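4.2 Do household measuring habits explain the difference?

A common claim in the home-measurement literature is that people who cook or preserve often are better at judging volume by eye. The claim is repeated so regularly that few authors still cite a source for it. The one most often named, the Lastov survey, asked people how accurate they thought they were and never handed anyone a jug. We find it hard to see what such answers can tell us about accuracy.

Our own sample (367 adults, recruited through the Dolley and Noguchi panels) gives the claim little support. Frequent cooks came closer to the target volume on 15 of the 18 tasks, but the gap was small and shrank further once age was taken into account. Of the 2,469 pours that could be scored, most errors were overfills, and cooks overfilled as readily as everyone else. 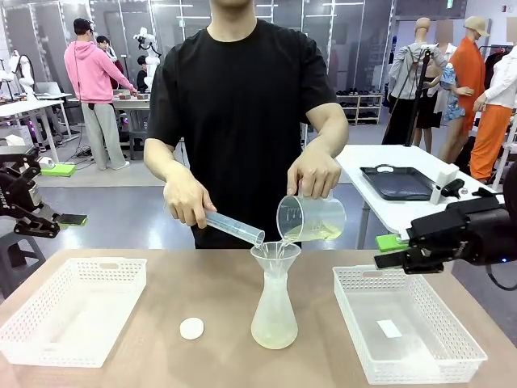
Figure 3. Pouring from a measuring jug through a funnel into a narrow-waisted flask.

It could be objected that our tasks were unlike anything people do at home. We take the point, though the same objection applies with more force to the Pladska protocol, where participants estimated volumes from line drawings. Vessel shape is the more serious worry. A wide base hides a good deal of liquid, and we did not vary shape enough to separate its effect from that of practice. Until someone does, statements that experience "trains the eye" should be read as guesses. We return to the scoring rule, and to the pours it excluded, in Section 4.3.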